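So I finally made it to the Tilwood mill open day, after missing it two years running (once for a head cold, once because I wrote down the wrong month). It's always in June, it's free, and the parking is in a field, so wear the shoes you don't care about.

If you don't know Tilwood, it's a woolen mill, a pretty small one, and they let people in once a year to see the looms going. I got there right when the gate opened at 9 and there was already a line! Mostly knitters. You can tell by the cardigans.

They send you through in groups and ours was led by Rostam Pakzad, who runs the dye house and talks a mile a minute. He started us in the sorting room, where the fleeces come in, and that smell hits you before you get through the door. Sheep, basically. Sheep and a little bit of barn. I loved it, the lady beside me did not.

Then carding, then spinning, and then the weaving shed, where you have to wear earplugs and everybody just points at things and nods. The big loom in there has 2988 warp threads on it and when it's time for a new warp somebody ties them all on by hand. I asked how long that takes and Rostam held up two fingers. Days, I found out once we were outside and could hear again!

The dye house was my favorite. They have a blue they call Wadari and a rusty kind of orange called Grirnavden (I had to ask him to spell it, twice), and the recipe cards are all still in pencil in a metal drawer. There are 96 shades on the books right now. A batch of yarn goes in at 700 pounds, so if they get one wrong it's a whole lot of wrong. He told us about a green that came out mustard and sold better than the green ever had.

Lunch was soup in the canteen, lentil, very good, and a roll. The shop afterward was a zoo. I went in for one skein and came out with a Tabrizi throw, the red one with the fringe, plus four skeins of the Wadari, and I have no plan for any of it. Bring cash if you can, the card reader kept quitting and the line went out past the stairs.

A few things for next year. Go on the early tour, the shed gets hot by noon. Kids are fine but the spinning floor is a long stand for little legs. And skip the slide show upstairs unless your feet need the rest. Mine did, so I sat through it and looked at my yarn.
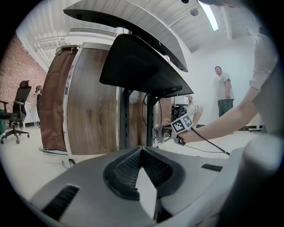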